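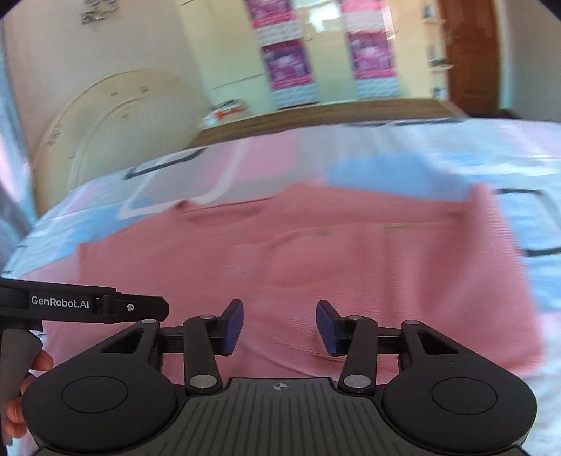 *Knitted garment on a multicoloured sheet.*

## Girnton folk archive: transfer update

Digitization of the Hapeta reel collection has reached tape 29. The collection holds over 2,000 songs and instrumental pieces, most recorded at the Giltbridge folk club on quarter-inch tape at 7½ ips. Transfers are made at 96 kHz, 24-bit, with no noise reduction on the master file. Equalization is applied to the listening copy only.

Two reels from the Irnier sessions showed binder breakdown and have been set aside for baking. Print-through is audible on the unaccompanied ballads and will be left as is. Track lists follow the box labels, including the variant spellings of tune names. 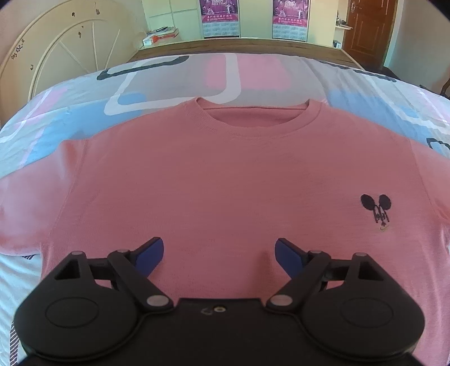
**Archive Technician, Girnton Folk Archive**
Nov 20, 2022

The first 400 listening copies are now available at the Girnton reading room. Bring wired headphones with a 6.35 mm plug; the desk has no adapters at present. Copies for private study can be ordered by catalogue number. Performers or their families who want a recording withheld should write to the archive before the next batch is released in December.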